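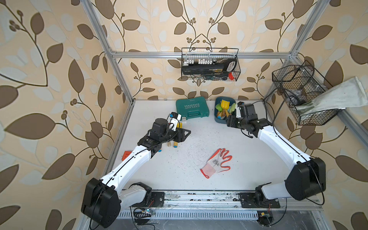
Small tools get lost at a faster rate than large ones, and the usual cause is the container. A deep drawer lets short items sink below long ones, and after a few weeks the bottom layer is forgotten. My rule for the work table is one open bin per category, filled until the handles stand above the rim and no further. The blue bin with the toy garden tools follows it fairly well: the yellow scoop and the lime-green and mint-green handles can be told apart without digging. Colour does most of the work. Loose cylindrical parts such as the two wooden pegs are a separate problem - they roll, and they should go into something with a lip before anything else is moved.

I have tried dividers. They suit parts that are all the same length and very little else. The Varma insert I bought in July has 8 slots, and I use 4 of them. The rest collect dust and one pencil.
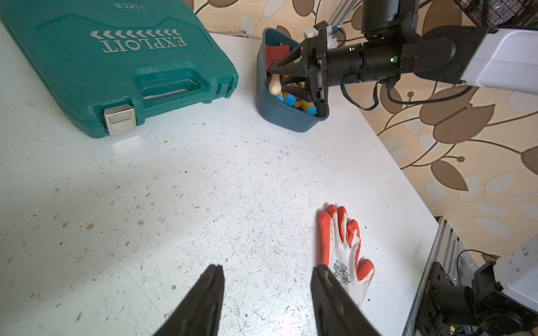
Flulldale, Sunday, December 29, 2024

The year-end sort has one fixed rule. Closed cases are dealt with after open bins. A case such as the teal one marked 53PCS has a stated number of pieces, so it can be checked against its own label at any time. A bin has no label and no correct state. It needs a decision for every item, and decisions are better made early in the day.

The order I use is as follows. Empty the bin onto the table. Group by handle length, then by use. Wipe each handle with a damp cloth and dry it. Return the long tools first, against the back wall of the bin, and the short ones in front. Gloves go palm to palm in a separate tray, never in with the tools, as grit from the fingers ends up on everything else.

Igor Oravec wrote to me after the last post to argue for wall hooks. He has 202 of them in his garage in Voris and can name the contents of each one. I accept that hooks are faster to read than a bin. They also fix the layout, and mine changes every season.

Mesh bags are my compromise for soft or odd-shaped items. A red one with a drawstring is easy to find on a white table, it lets damp things breathe, and it folds flat when empty. The weak point is the cord. Tie a knot 300 mm from the end and it will stop pulling back through the channel. 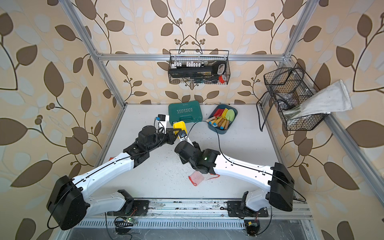
Clearing the surface

Brush the table last, after every container is closed or back in its place. Dark grit shows up well on white, so there is no need for a lamp. I use a dry brush first and a damp sponge second. The reverse order makes paste. My Fodora brush is due for replacement, and I will report on the new bristles when they have had a month of use.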